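7/12/23
Tarcísio Barbosa

Thread, quick one. Palletizer cell at Skumow went down again this morning. Same fault as June, gripper vacuum low on pick 5 of the layer

First thing, key switch to manual, pull the key, keep it ON you. Not in the door. Not on the fence. I don't care how fast the job is

Second key is for the air cabinet. Keys get mixed up constantly, so sort them at home the night before, not in the parking lot at 5

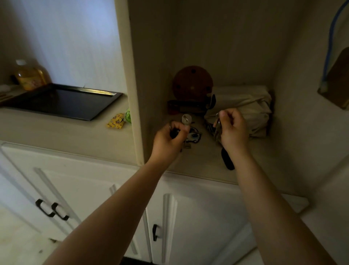
Anyway. Swapped the cups, all of them, and blew out the filter. Filter was discusting. Counter said 2295 hours on it, sheet says change at 700

Vacuum back up after that. Ran 281 cases in slow, no drops, then gave it back to the shift

Still dont like the hose where it rubs at the wrist. Wrapped it for now, new one ordered from Trerkis

If yours faults on the same pick every layer, check the hose bend at that reach before you touch the program. Please. Someone had already moved my points

Recent posts
Dönmez conveyor, belt walking left
Wateo dryer drain, stuck again
Labeling the air cabinet

Contact | © 2023 Tarcísio Barbosa | Back to top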